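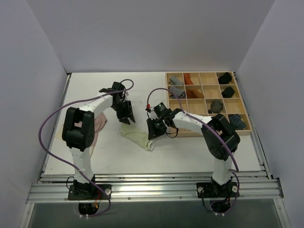 Yellow-green cloth between the two grippers, organizer at the right.

April, second notebook, cloth sorting, afternoon

Picked this up again after lunch with Wanpen on the leader arms and me on the keyboard, and then we swapped, and I have to say she is so much better at it than I am! I drive the thing like I'm parking a truck. She sort of floats it down, stops just over the fabric, and then goes in with both sides together. I tried copying her and got a decent grab on the right and a fistful of nothing on the left.

The task is the same as in the Plemia plan: take a cloth off the table, roll or fold it into something compact, put it in a free compartment. The yellow-green one is my least favorite of the lot. It bunches up at one end and then you have to decide whether to open the bunch out first or just grab it as it is and hope. Wanpen opens it out. Vichien R. says grab it (he would, he likes short episodes). We need to pick one and stick with it, otherwise the policy is going to learn a kind of average of the two, and I've seen what that looks like - both arms dithering over the cloth like two people at a doorway.

My vote is to open it out. Longer demos, but every one of them goes through the same flat strip before the fold, and I think that will matter more than the extra seconds. Rasha agrees, with the reservation that the operator has to pause when the strip is flat. A real pause, 2 seconds, so she can find it in the logs when she cuts the episodes up.

Things I want to remember about driving:

Elbows out before you reach for the organizer. If I go straight for the back row with the right arm, the forearm ends up low over the nearest row and I can't see what I'm doing in there. Going up first and then across feels slow and silly but I didn't clip a partition once doing it that way.

Close the grippers slowly. The leader trigger has hardly any travel and I keep snapping it shut, which pinches the cloth on the fold line and drags the whole thing sideways.

Don't talk while recording. Not for the audio, there isn't any, it's just that I stop moving when I talk and then there's a dead patch in the middle of the demo. Liviu pointed this out and he is right, annoyingly.

Score for the afternoon: 10 demos kept, 5 thrown out. Most of the bad ones were mine. I dropped the cloth on the edge of a partition and tried to rescue it, and the rescue was so messy I didn't want anybody learning from it, robot or human. Rasha wondered if we should keep a few recoveries on purpose, in their own folder. I like that, but only clean ones where you let go, back off and start the grab again.

Also tried hand guiding for the reach into the far compartments, pushing the arm around with the motors slack and recording the joint positions. Fun! Much smoother than anything I do with the leaders. The trouble is I only have two hands and the cloth needs both grippers, and then my sleeves are all over the camera view. Fine for waypoints, no good for whole episodes.

Open questions for whoever is in next:

Does the pink one stay on the left while we work on the other, or do we clear it away between runs? I've been leaving it and I'd like to know what Liviu wants before we record more.

Are we filling the gaps in the organizer in order, or any free one? I went for whichever was easiest to reach and Wanpen went in order, so today's set is mixed. I've put our initials on the episode names so it can be split later.

Leader calibration on the left felt a touch off by the end, worth running it again before the next session.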